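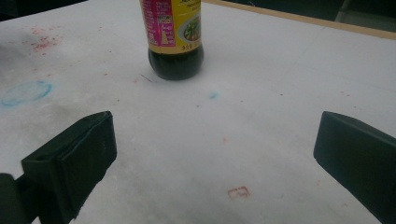 Search this site Search Enter keywords

Notow Matley rear paddock stand, long-term review

The Matley is the mid-priced rear stand in the Notow range, a spool-lift design meant for lightweight and middleweight track bikes. I bought mine at full price before the start of the club season and used it on a 300-class twin and a 600, in the garage and in the paddock. It replaced an older Vieira stand that had developed play at the axle.

Construction

The main frame is welded steel tube with a single cross brace. The uprights slide in the base and lock with a pin on each side, so the width is set in steps. My 300 needed the second hole and the 600 the third. Neither position put the hooks exactly on the center of the spools, but both were close enough that the swingarm sat level. A stepless clamp, as on the Vieira, is better here.

Welds are even and fully closed. The powder coat is thin. It had worn through at the base of both uprights by the middle of the season, and surface rust followed where the stand had been stored in a damp trailer. A coat of paint dealt with it.

The hooks are lined with a hard plastic insert held by one countersunk screw. Check these screws. One of mine backed out far enough to mark a spool. I refitted both with medium threadlocker and they have stayed put.

Lifting

The handle is long and the pivot sits well behind the wheels. The 600 goes up with one hand on the tail and one on the bar, and the effort is lower than on the Vieira. Lift height is generous. With a worn slick on the rear there is room to slide a warmer on without dragging it across the ground. With the wheel out, a new tire goes back in under the chain without the axle having to be fought into line.

The 4 wheels are nylon and run on plain bushes. On smooth concrete they roll freely. On broken asphalt they catch on small stones and the stand stops dead, usually at the moment the bike is coming over center. Two of the bushes had visible wear by August. Notow sells a replacement set, but the bolts are an odd length and are not included.

Stability

I left the 300 on the stand with the rear wheel and caliper off and worked on the sprocket carrier with a long bar. The base did not walk. Side loads are where it is weaker: pushing on the seat unit gives noticeable flex at the pins. The cause is clearance in the sliding tubes, and a strip of shim stock on each side removes most of it.

Compared with the Ondov

A friend's Ondov stand has ball-bearing wheels and no measurable play in the uprights. It is also heavier and does not break down. The Matley comes apart with two pins and fits flat behind the van seats, and for that reason I still take it to away rounds.

Verdict

Good leverage, good height, acceptable welds. Poor coating, soft bushes, and hook screws that should be locked at the factory. Worth buying for a light bike on a decent surface. For a 600 in a rough paddock, spend more.

Filed under: garage equipment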